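Thursday, 7:40 start

Hermine Haslinger wants the post classifier signed off before the Pruitt people come in. I don't think it's ready. The job sounds simple: read posts by athletes and sports presenters, flag the ones that set off a row over an employer's social media policy. We have 3,053 posts, hand tagged by Zalovell, and the tags are the weak part.

Pulled 40 flagged posts and read them myself. In 22 the post was fine and the replies were ugly. So the tagger marked the crowd's behaviour against the person who wrote the thing. Any model trained on that will learn who gets yelled at, and I could have told you that for free.

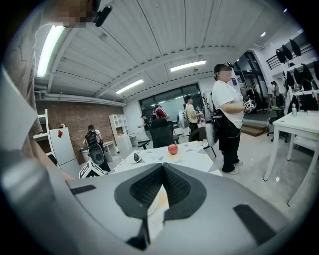
Gripper and finger pads, brick wall at the back

Jurnard's note says the taggers "agreed strongly". Agreed on what? I asked for the instruction sheet in March and got a one-page summary that never defines "offending". A benching threat from a team owner was tagged neutral. A player answering it was tagged hostile. Same colour of language in both, as far as I can see.

Reran with replies stripped out. Score dropped, as expected, and seven of the loudest false flags went away.

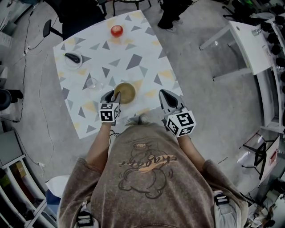 Hermine reckons the drop will scare Pruitt off. Maybe, but the old score was measuring the wrong thing. Skodevmont offered to retag the lot using their own sheet. Haven't seen that sheet either, so no thanks until I do.

To do: write a definition of "violation" that two of us can apply cold. Retag the 40 separately, then compare. Leave the demo numbers off the slides for now.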